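Sandamali Sivakumar has run a clothing repair shop in Skelham for 20 years, and she would like you to stop believing the tag.

"Lifetime sweater," she says, reading from a printout a customer left on her counter. "Whose lifetime? The moth's?"

The printout is from Nillusano, which sells a knit pullover for $415 and promises it will outlast everything else you own. I came to ask whether expensive clothes really are the greener choice. I had half decided they were. Sivakumar was not much help to me there.

"Some are. Some cost a lot because the store has nice lamps," she says. "I get costly ones in with the elbows gone after 2 winters. I get cheap ones older than my daughter. The price won't tell you which."

What will, then? She turns a cuff inside out and tugs at the seam. She looks at how the shoulder is joined and whether the knit springs back. She doesn't care much about the fiber. I pointed out that this is one woman's view from one counter, and that she only ever sees the clothes that fail. She granted it at once.
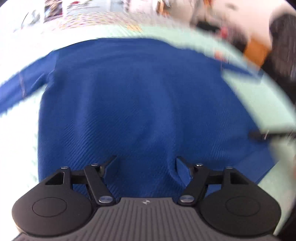 Blue knitwear laid out flat on a green tabletop.

I also wondered whether mending makes much of a difference. A person who repairs one sweater may still buy five more.

"Sure they do," she says. "I've had people pick up a repair with a new shopping bag in the other hand. I'm not saving the planet. I'm fixing a sleeve."

She is harder on Terovby, the take-back program that put a bin outside the grocery store in September. Its poster says old clothes get "a new life." I asked the company what share is worn again and got a paragraph about its values.

"Ask them where the truck goes," Sivakumar says. "If they know, they'll tell you."

Her own advice is dull, and I trust it more for that. Wash less. Dry knits flat. Fix a hole while it is small.
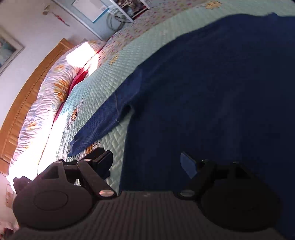 A navy garment spread on a quilted bed, one sleeve out to the side.

Would she buy the $415 pullover? She thinks for a while.

"If somebody else paid," she says.

Comments

Paul: My lifetime jacket came with a 5 year warranty. Explain that.

knitwit_Skelham: She fixed my coat. Took forever, but it held.

Paul: How long is forever?

Deb R.: Drying flat is fine if you have the room. I don't.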